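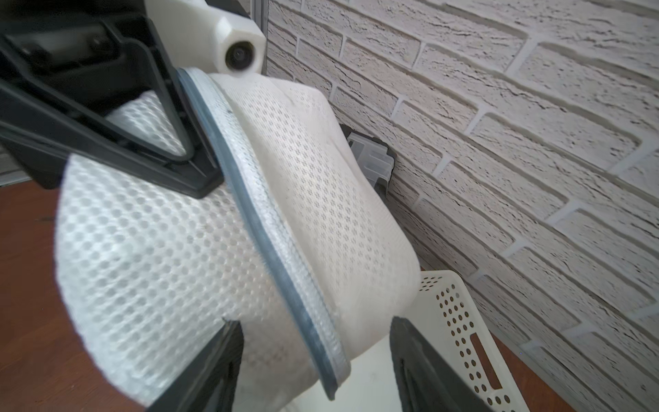

June 2024, Skenach cell, notes on the wrist after the finger swap

Writing this up while it's fresh, mostly for me but also for whoever gets the cell next, because I lost most of a morning to things I had already fixed once in March and never wrote down (my own fault, and I did say I'd be better about it).

The old finger pads had gone shiny and the cell was dropping fabric on the lift. Hard items were fine, so I blamed the grip force first and went round and round with that before I took a fingertip to a clean pad and could feel the difference right away. New pads are from the Wongsuwan box, second shelf. They go on with the fingers OFF the gripper. I tried it in place again and got one crooked again.

Once the fingers are back on, run the close-to-zero routine before anything else. The reading on the Clekik controller should settle at 11 or 12 counts with the tips just touching. I had 300 the first time, which gave me a scare, but it was only the left finger not seated all the way down on its pin. Back it off, push until it clicks, tighten the two screws a little at a time, one then the other. After that it came up 12 and stayed there.

Now the camera mount. It's the white printed one with the lens looking down at whatever the fingers have hold of, and it does creep if you lean on it while you're working on the fingers, which I always seem to do! I've put a pencil line across the joint so we can tell at a glance. Please don't wipe it off. I redid the wrist calibration anyway and saved it under Briltetti, same folder as the last one, and left the old file alone in case we want to go back.

For fabric I've been using the big white mesh bag, the dotted one with the gray rubbery edging. It's a lovely awkward thing to pick up. The mesh bunches nicely between the fingers, but the edging is much thicker, and if a finger lands on it the force climbs early and the controller thinks it has a full grip. I've lowered the closing speed for soft items and I like it better so far, though I want a longer run before I call it settled.

Cycle counter stood at 1,121 when I put the new pads on, so work from that for the next change.

Still to do:
Order more pads, there is one pair left.
Check the cable tie behind the wrist, it looked tired.
Try the slow close on the perforated basket too, mostly to see whether a fingertip catches in the holes.
Print a spare camera mount.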